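March, shop notebook, second entry today

Started a bit after lunch and got carried away, so this is going to be a long one. The van rubber is the job – the channel that runs up between the window frame and the big gray panel. I have been putting it off since the cold weather because cold rubber and my thumbs do not get along, and this afternoon was finally mild enough that I ran out of excuses.

For anyone picking up this notebook after me: we're doing the Piritz conversion, the one that's going to be the traveling repair bench. The interior is mostly back in, and the trim is at the stage where everything fits and nothing is seated. The seals and channels came in two lots. The first lot was from Traltis and the second from Kellik, and yes, I should have ordered it all from one place. The Traltis rubber is softer and takes a bend nicely. The Kellik stuff is stiffer and I like it better once it's in, but getting it in is another story!

What I did first was clean. Old adhesive along the flange, a strip of it the whole way up, plus the usual grit (how does sand get up there?). Plastic scraper, then a rag with a little rubbing alcohol, then a dry rag. I was careful with the gray panel because it marks if you look at it wrong. I taped its edge with the blue low-tack tape while I scraped and pulled the tape off as soon as I was done. Leaving it on overnight is how we got the shiny stripe on the back door, so please don't.

Then the dry fit. I cut the piece 20 mm long on purpose. On the last one I cut to the line on the drawing and ended up short at the bottom, where it tucks into the black shroud, and you can't stretch your way out of that. Well, you can for a day, and then it creeps back and you have a gap. So, cut long, seat it, trim last. The old piece is hanging on the nail by the door if you want to compare profiles. It had shrunk quite a bit, which I guess answers the question of where the whistling noise came from.

Soapy water for the lube: 100 ml of water and a small squirt of dish soap in the spray bottle. I tried the silicone spray that Tu makes on a scrap piece and it works great, almost too great. The rubber slid in like butter and then slid right back out when I let go of it. Soap dries off and grips. I'm staying with soap for the channels and keeping the silicone for the door seals, where you want a bit of slip anyway.

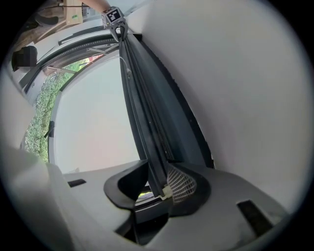 The grooves need to be facing the right way before you push anything home, and I know that sounds obvious, but the profile is close enough to symmetrical that I had the scrap piece in backward for a good ten minutes before I noticed. The way I check it now is to run a fingernail across the end. One lip is a hair thicker, and the thick lip goes toward the panel. I scratched a little arrow on the underside of the rest of the roll with a white pencil so the next person doesn't have to do the fingernail thing.

Order of work that felt best, after trying it three ways on the scrap: bottom end first, tucked down into the shroud, then the top, then the middle, working from both ends and pressing the slack in as you go. If you start at the top and work down you push a little wave of rubber ahead of you the whole way and it all piles up at the shroud. I had a lovely bulge there on the first try. If you start in the middle it wanders.

For pressing I like the nylon roller, the narrow one with the red handle. The wide one rides up on the panel edge. Whoever borrowed the narrow one and put it back with epoxy on it – I cleaned it, it took me forever, we are still friends.

The seam against the panel should be even all the way along. I'm going to go over it with a feeler gauge tomorrow before I call it anything. By eye I don't trust it, the light from the window makes every gap look fine in the afternoon and terrible in the morning.

Things I want to remember:

Warm the Kellik rubber before bending it. I left the next length in a bucket of hot tap water for 8 minutes and it was a completely different material. Wipe it down before it goes anywhere near the trim.

Don't use the metal pry tool near the shroud. The plastic there is thinner than it looks, and the spare one is on back order.

The small clips for the window trim come in a bag of 100 and we have a lot fewer than that now. They snap if you pull them straight. Twist a bit first and they usually come out whole. Broken ones go in the coffee can, since I want to see if they all fail at the same spot.

Any loose wire gets tucked and taped before the trim is closed up. I've opened up this same corner twice already for a cable I forgot and I'm not in the mood for a third time.

Still to do: feeler gauge check, final trim at the bottom end, then the other side, which is a mirror of this one except for the part where it isn't (the flange over there has a dent in it, I'll have to dress it with the small hammer and a block first). Also need more blue tape and another spray bottle, the trigger on ours sticks.

Left the lights on in the back for whoever's coming in to do the shelf brackets. Roll of rubber is on the bench, please don't set anything heavy on it, it takes a kink and keeps it.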